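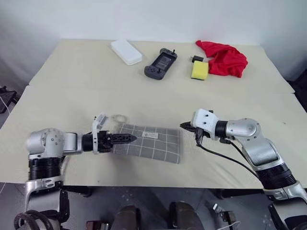 Brulville Household Word List

Version notes, Sun 16 February

Welcome, and thank you for stopping by! This folder holds a list of the words people in and near Brulville use for ordinary things at home, along with a little information on who uses which word and in what sort of sentence. It began as a notebook that I kept by the phone, grew into a spreadsheet, and has now become something I feel comfortable letting other people download.

What is in the folder

The main file is called words.csv and has 1422 rows. Each row is one word as one household told it to me, so the same word can turn up many times, and that is on purpose – if you want each word only once, please use headwords.csv, which is shorter and has been tidied up. There is also a file called sentences.txt with 1325 sample sentences, one to a line, each starting with the row number it belongs to. Not every row has a sentence, I'm sorry to say. Some people would happily tell me their word for the drawer where the string and old batteries end up, but froze the minute I asked them to use it in a sentence.

Columns in words.csv

id: a plain row number, never reused, even when a row is deleted
word: the word as the speaker spelled it, or as I heard it if they had no opinion
meaning: a short gloss in everyday English
room: kitchen, bath, porch, yard, other
area: Brulville, Drurkthorpe, or between
age_band: under 30, 30 to 59, 60 and up
heard_from: parent, grandparent, school, spouse, unknown
notes: anything else, often rambling

The file is saved as UTF-8 with commas. A few of the notes have commas inside them, so those cells are in double quotes, and if your program splits them anyway, check the import settings before you write to me (I've made the same mistake more than once).

How the words were collected

I sent out 150 paper forms in July and got 80 of them back, most of them filled in right down to the margins. The rest of the material came from sitting in kitchens and on porches with a cup of something and letting people talk. I did not record any sound. The notes were typed up the same evening whenever I could manage it, and the rows where I couldn't are marked "late" in the notes column.

Drurkthorpe is thinner than I would like. The road there was closed for a good stretch of the summer, and the forms that came from that side lean heavily toward older speakers. Please keep this in mind before drawing a map from the area column, tempting as that is! The "between" label covers the farms along the county road, where folks would tell me they belonged to one town for groceries and the other for church.

Spelling

I have left people's spellings alone in the word column. "Dishrag," "dish rag" and "dishreg" are all in there, and all three are in headwords.csv under the first spelling. Where two families had a real disagreement over how a word should be said, I kept both and put a line in the notes.

Things I know are wrong

The room column is muddled for anything to do with laundry, which I filed under kitchen in the early rows and under other later on. Some of the glosses are too short to be of much use. The heard_from column says "unknown" far too often, and for a while I was using it to mean "didn't ask."

Tools

The cleaning was done with Birinex, a small script that also lives in this folder. It trims stray spaces, looks for doubled row numbers and builds headwords.csv. You don't need it to read the data. The older script, Paucar, is kept only so that the first release can be rebuilt, and it will complain about the age_band column, which it has never heard of.

Use and credit

You are free to use the list for teaching, writing, puzzles, research or plain enjoyment. Please mention the Brulville Household Word List somewhere, and don't try to work out which family gave which word. Names and street addresses were never typed in, but these are small towns, and a good story in the notes column can point straight at somebody's back door.

Corrections are very welcome. Send the row number, the column, and what you think it should say – a sentence or two about where you heard the word is lovely to have as well.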